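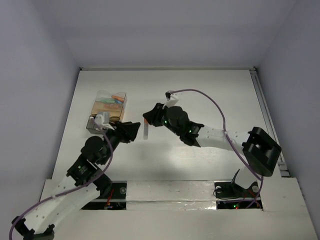 Work surface with clear plastic box, upper left.

Fundudia Irrigation Scheme
Operations Meeting
Minutes, May

Location: meeting room, Zuletti pump station
Opened: 6.05 pm
Present: chair, secretary, scheme operator, member representatives for the upper, middle and lower sections, design consultant (by phone, items 3 and 4 only)
Apologies: member representative, Shirazi branch
Quorum: met

1. Minutes of the previous meeting

The minutes of the April meeting were taken as read. One correction: item 5 gave the closing valve at the Shirazi offtake as a butterfly valve. It is a gate valve. With that change the minutes were accepted.

2. Actions carried forward

2.1 Air valve at the high point of the rising main. Replaced. The old valve had been weeping through the season and the float was worn on one side. Closed.

2.2 Access track to the upper balance tank. Grading has not been done. The grader was booked but the track was too soft to take it. Carried.

2.3 Letter to the landholder about the gum roots near the scour pit. Sent. The landholder has agreed to removal of two trees at the cost of the scheme, with the timber to stay on the property. Closed.

2.4 Meter reading sheets. The operator has moved the sheets to the new layout, with the previous reading printed beside the box for the current one. Two members had asked for the serial number to be shown as well. This will be added before the next round. Closed.

3. Main line renewal, Zuletti to Shirazi offtake

3.1 The design consultant spoke to the long section circulated before the meeting. The renewal length has been measured again along the fence alignment and is 3,309 m, which is longer than the figure used in the first estimate. The difference comes from the dogleg around the rock bar below the middle section, which had been drawn as a straight run.

3.2 Pipe size. The existing main is a mix of asbestos cement and early PVC. The consultant recommends 200 mm PVC for the whole length. A smaller size was checked for the last part of the run, past the lower section offtakes, and would carry the present demand. It would leave no margin if the two dormant allocations on the Shirazi branch were taken up again. The lower section representative asked for the cost difference between the two options in writing before the matter goes to members. The consultant will supply this.

3.3 Pressure. The minimum delivery pressure in the supply rules is 135 kPa at the meter. Modelling gives a result above this at every meter except the last one on the Shirazi branch, which falls below it when the upper section is drawing at full rate. Options put forward were:

(a) a roster for the upper section during peak weeks
(b) a small booster at the branch
(c) a change to the supply rules for that one connection

Option (c) was not supported. The meeting asked for (a) to be trialled on paper using last season's draw pattern, as it carries no capital cost. The booster stays in the design as a provisional item.

3.4 Asbestos cement pipe. The intention is to leave the old pipe in the ground where the new alignment is clear of it and to remove it only at crossings. The location of all pipe left in place is to be recorded on the scheme plan and on the notice given to each landholder. The middle section representative asked whether landholders could require removal. The chair will check the easement documents. Not all of them are worded the same way.

3.5 Trench depth through the cropping paddocks. The standard cover in the specification is less than the depth some members now rip to. The upper section representative reported that a neighbour had struck the existing main twice with a ripper. It was agreed that cover through cropping country should be increased and that the specification should say so plainly, with the paddocks marked on the drawing. Grazing country stays at the standard cover.

3.6 Marker posts. To be placed at every fence crossing and change of direction. Steel posts preferred over plastic, as plastic ones have been lost to stubble fires.

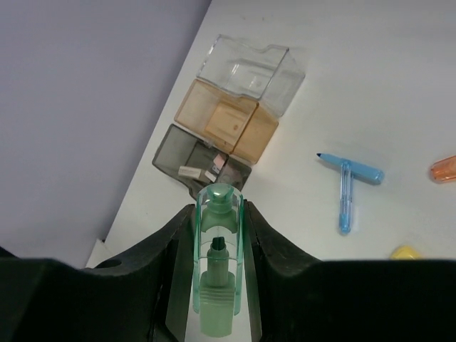
4. Tender for supply and installation

4.1 Trokar has asked to quote for supply of pipe and fittings only. The tender as drafted covers supply and installation together. The consultant advised that splitting it would probably lower the pipe price but would put the risk of late delivery on the scheme. The meeting was divided. The operator noted that there is room to store pipe in the yard at Zuletti, but that it would need to be covered, as PVC left in full sun through summer bows and discolours.

4.2 Resolved that the tender be issued as a combined package, with a separate price schedule for supply so that the two parts can be compared. Carried, one against.

4.3 Tender period. Four weeks. Site inspection to be held in the first week and to be compulsory. The inspection will start at the pump station at 9 am and work down the line.

4.4 Assessment. Price, program, and experience with solvent and rubber ring joints in pipe of this size. The weighting is to be stated in the tender documents. The draft left it blank.

4.5 Defects period. The draft has one irrigation season. The lower section representative asked for two. Leaks at joints in the last renewal mostly showed up in the second season, after the ground had moved. Agreed that the period be two seasons.

The design consultant left the call at 7.10 pm.

5. Pump station

5.1 Pump 1 ran without fault for the month. Pump 2 tripped twice on thermal overload, both times in the afternoon. The operator cleaned the intake louvres and the fault has not come back. If it does, the motor will be pulled and the bearings checked.

5.2 Foot valve. Suction was lost on one start. The strainer had weed packed against it on the upstream side. Cleared by hand from the pontoon. The operator asked that two people be present for this job in future, and the meeting agreed. The work procedure will be changed to match.

5.3 Control cabinet. Ants again. The gland plate has been resealed and bait placed outside the cabinet. The electrician is to look at the contactors at the next service.

5.4 Flow meter. The main meter at the station and the total of the member meters differ by more than usual. Part of this is timing, as the lower section was read two days after the others. The operator will read all meters on the same day next month and report the difference again. If the gap stays, the first step will be a night test with all offtakes closed.
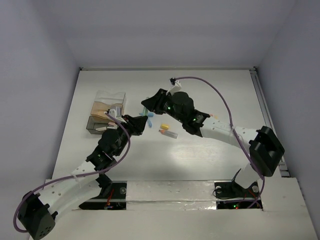

White tabletop, arms reaching in from the left and right.

6. Allocation and water use

6.1 The bulk entitlement for the season is 540 ML. Use to the end of the month is within the pattern set at the start of the season. No restriction is proposed.

6.2 Carryover. Two members have asked to carry unused water into next season. The rules allow this up to a limit, on written request, before the close of the water year. The secretary will send a reminder to all members with the form attached. Requests received late have been accepted in the past and this has caused trouble with the accounts. Late requests will be declined from now on.

6.3 Transfer between members. One application was received, from the middle section to the lower section. The line can carry the extra draw at the present size. Approved for this season only. The lower section representative did not vote on this item.

6.4 Stock and domestic supply through the winter shutdown. The main will be drained for the valve work, and stock and domestic users below the balance tank will be without supply for the length of the job. The operator expects three days. Notice is to go out at least two weeks ahead, and members with stock in paddocks that have no dam or tank are to be phoned as well. The upper section representative asked for the work to be kept clear of calving.

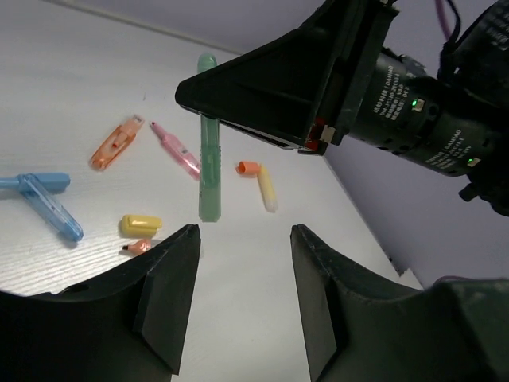 The operator will try to do so but noted that the valve supplier has not confirmed delivery, and that the job cannot start until the replacement valves are in the yard and have been checked against the order. The last delivery had the wrong flange drilling on one valve and the line was down for an extra day while it was exchanged.

7. Water quality

7.1 Turbidity rose after the mid-month rain and has since dropped back. Three members reported blocked drip filters. Members on drip are reminded that the screens at the offtakes are there to protect the meters and are too coarse to protect emitters.

7.2 Salinity at the intake is steady. The logger was removed for one week for a battery change and there is a gap in the record for that time.

8. Accounts

8.1 Power was above budget for the month. The operator has asked the retailer whether the second meter at Zuletti was billed on the wrong tariff. A reply has not been received.

8.2 Two delivery accounts are overdue. Reminders have been sent. Under the rules, supply may be locked off when an account passes the third notice. Neither has reached that point.

8.3 Accounts as listed were passed for payment.

9. General business

9.1 The gate at the balance tank was found open on two occasions. A new lock will be fitted and keys issued against signature.

9.2 The fire extinguisher at the pump station is due for testing.

9.3 The lower section representative asked for the scheme plan to be reprinted at a larger size. The offtake numbers on the present copy cannot be read without a glass. The secretary will get a price.

Actions

Consultant: written cost comparison of pipe sizes (3.2); roster check against last season's draw (3.3); changes to cover and defects period in the draft documents (3.5, 4.5)
Chair: easement wording on removal of old pipe (3.4)
Operator: same-day meter readings (5.4); strainer procedure (5.2); tank gate lock (9.1); extinguisher test (9.2); access track (2.2)
Secretary: carryover reminder and form (6.2); shutdown notice (6.4); price for plan printing (9.3)

Meeting closed 8.20 pm. Next meeting in June, same location, 6 pm.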